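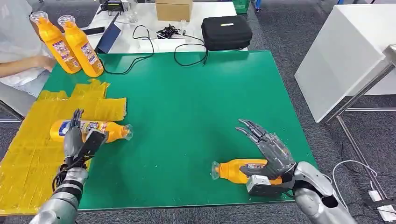 Dataset botellas, club de robótica Malau

README rápido, lo completo cuando pueda. Si algo no cuadra avisad a Marama Harawira.

Qué hay

Episodios teleoperados con dos brazos y manos de dedos articulados. Tarea: botellas naranjas tumbadas sobre el tapete verde, coger y poner de pie. 21 sesiones, 6 operadores del club. Máximo 2000 pasos por episodio, lo que pasa de ahí se corta.

Carpetas

cabeza/ – vista general de la mesa
muneca/ – una por brazo, ojo que salen giradas
estados/ – articulaciones y dedos, csv
notas/ – lo que apuntó cada operador (desigual)

Cámaras de muñeca

No hemos corregido la rotación. Mucho contraluz según la postura del brazo, y en bastantes tramos se ve más taller que mesa. Para entrenar con Zerex las giramos al cargar, el script es girar.py, falta documentarlo.

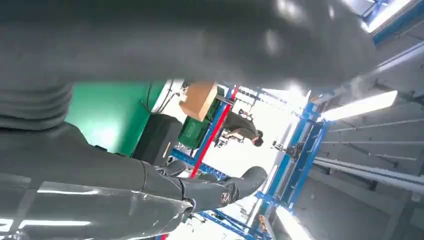
Vista de muñeca sin girar, mano abierta.

Problemas conocidos

– Sesiones del lunes: reloj de muneca/ desfasado respecto a estados/. Usad la columna t_corr.
– Etiquetas de éxito puestas a mano, hay alguna mal seguro.
– 6 episodios sin notas. No se van a recuperar.
– La mano derecha se recalibró a mitad, mirad calib.txt antes de mezclar sesiones

Uso

Libre para el club y para la competicion de Tramdale. Fuera de eso preguntad a Bronwyn Halliday.

Pendiente: partición train/test, y subir las sesiones de marzo.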